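Print this story | E-mail this story

Glass collectors fill Fetlow hall for fall swap

By Telma Sepúlveda
2026-10-17

FETLOW - If you have ever picked up a piece of old ribbed glass at a yard sale and wondered who made it, you should have been at the Prandero Hall this morning. The fall glass swap drew 484 people through the doors, the best turnout it has ever had, and the line for the identification table went clear out to the parking lot!

Organizer Tamsin Gilchrist had 80 sellers signed up this year, and she turned a few away for lack of room.

"I kept finding people wrapping bowls in their own sweaters to get them home," she said. "I love that. They came in just to look."

Green glass was the talk of the morning. Pressed pieces with ribs and scalloped edges went fast, and plenty of shoppers were asking what to do with a big vase once you own one. (Put something leafy in it, Gilchrist says, and leave the roses for a plain one.)

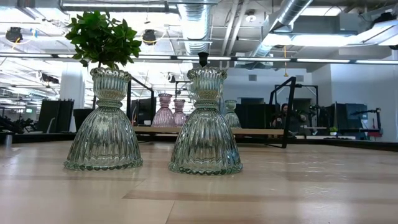

Two large green ribbed vases, the one on the left with leafy greenery.

Ulises Navarrete drove over from Batix with his daughter and gave a wonderful talk on reading mold seams. He passed pieces around the room and let everyone run a thumb along the glass, kids too, and nothing got dropped. He also went over washing: lukewarm water, a drop of dish soap, a towel in the bottom of the sink, and never the dishwasher.

Small bud vases are a good place to start, he told the crowd.

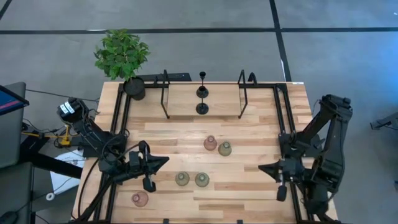
They don't take up much shelf, they look great on a windowsill in the afternoon, and you can still find them cheap if you are willing to dig through a few boxes. Navarrete bought his first one as a teenager and still has it.

The raffle and bake sale brought in $2,795 for new lights in the hall. Pilar Zúñiga won the top prize, a covered candy dish, and was already planning where to put it.

The next swap is in the spring. Seller tables are $30, and sign-up sheets are at the hall's front desk.

Print this story | E-mail this story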